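Ticket: Auto-labelled drivable area spills onto sidewalk, clips from Clellska suburban route
Project: Trukard driving examples
Component: Valtonen labeller
Status: Resolved, one follow-up open
Opened: February 2, 2024
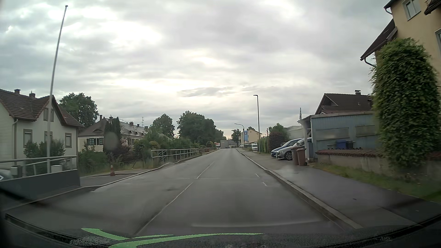
Sample from the affected batch, forward windshield view. Raised curb on the right, asphalt on both sides of it.

Summary
The labeller is marking the right-hand sidewalk as drivable on clips where the sidewalk surface is dark asphalt. The curb is either missing from the curb layer or is broken into short pieces, and the road mask runs through the gaps. 27 clips in the January intake failed review for this fault. They are held out of the training set until the ticket is closed.

Expected behaviour
Road mask stops at the road side of the curb. Sidewalk gets its own class. Side entrances are labelled as a separate class and left for the reviewer to confirm.

Actual behaviour
On the sample, the mask crosses the light grey curb and takes in most of the sidewalk as far as the grass strip. The lane edge dashes near the right side were picked up correctly. The side entrance on the left was merged into the main road, orange cone included. A second region, low in the image, was tagged as lane marking. It follows the pale green curve over the dashboard.

Environment
Labeller build 21, default thresholds. Rustex review client. Clips pulled from the shared store with no resampling.

Log

Entry 1
Reproduced on the sample. Same result on two runs, so the fault is not in the job scheduler. Exported the curb layer alone and found gaps along the right side.

Entry 2
Checked the camera calibration file first. The horizon estimate is within tolerance and the centre line projects where it should. Calibration ruled out.

Entry 3
Looked at the reflection mask. The build is using the mask from the previous vehicle, which has a different dashboard outline. This explains the false lane marking at the bottom. It does not explain the sidewalk. The faint pale band over the right lane is also outside the old mask, but the labeller ignored it on this clip.

Entry 4
Redrew the reflection mask for the current vehicle, covering the full dashboard border and the green curve. Reran. False lane marking gone. Sidewalk error unchanged.

Entry 5
Compared against clips with concrete sidewalks from the same route. No failures there. The surface classifier leans heavily on colour and texture, and a dark, smooth sidewalk scores the same as the carriageway. Once the curb layer has a gap, there is nothing left to stop the fill.

Entry 6
Raised the minimum curb continuity setting from 2 to 3 and turned on gap bridging. Reran the held clips. The road mask now stops at the curb on the sample. Some far-distance curb is still ragged where parked vehicles sit close to the right side, but the fill does not get through.

Entry 7
Side entrance still merges on the left. The curb bends around the opening there, and bridging can't be used without closing off a real entrance. Tried a smaller bridging span, no useful change. Reverted. These will be drawn by hand for now.

Entry 8
Reviewer asked whether the circular grey smudge over the conifers should be masked as well. Left unmasked. It is well clear of the road and has no effect on the labels in this set. Added a lens check to the pre-drive list.

Resolution
1. Reflection mask replaced. Masks are now stored by vehicle, and a job with no matching mask will fail at start.
2. Curb continuity set to 3 with gap bridging on for all suburban routes.
3. Held clips relabelled and sent back through Rustex. Side entrances corrected by hand before release.

Note for reviewers
Do not reject a clip for cloud glare or windshield reflections alone. The model needs examples with both. Reject only if the reflection hides a curb or marking you would need to draw.

Still open
Side entrance class needs its own training examples. Follow-up ticket raised against the Valtonen labeller. Please attach any further clips there and leave this one alone.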